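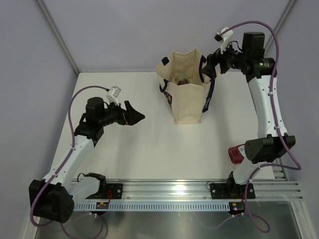 Ticket: Bag-packing episodes rejected on upload
Station: Trasbridge, two-arm bench
Raised by: Adi Sumampouw
Assigned to: Thijs Verstraete
Status: Closed, under protest

Adi, 09:10
Uploaded 460 tote bag episodes for June. The checker kept most of them and threw out 47 with "arm idle too long". The arm was not idle. The arm was holding the bag open, as asked.

Thijs, 09:32
Same arm every time?

Adi, 09:35
Right arm, every time. The left does the fetching and gets all the credit.

Thijs, 10:05
Found it. The checker flags any arm that moves less than a set amount for 20 seconds. It was written for the cup stacking task, where an arm that stays put has usually lost its operator to a biscuit. I've turned the rule off for two-handed tasks and run the batch again. 38 came back, nine still rejected.

Adi, 10:20
Watched the nine. Six are fair: Bleddyn let go of the rim, the bag folded up, and he spent the rest of the episode trying to post things through canvas. Happy to lose those. The other three look fine to me.

Bleddyn Skyrme, 10:41
For the record, the bag started it.

Thijs, 11:15
The three good ones have a gap in the right wrist camera - half a second or so, always when the arm is reaching high. Please check the cable has some slack at full stretch.

Adi, 11:50
It hadn't much. Loosened the tie nearest the elbow, reseated the plug, ran the arm up to the back of the table and down again until I was bored. No gaps. Recorded ten new episodes, all accepted.

Thijs, 12:04
Good. Leave the three out, they aren't worth patching. Can you also tag the six bad ones as "bag collapsed" and keep them? Tirta wants failures for the recovery set.

Adi, 12:10
So Bleddyn's are the valuable ones.

Bleddyn Skyrme, 12:11
Noted and printed.

Thijs, 12:30
Tagged set received. Closing. Reopen if the camera gap comes back.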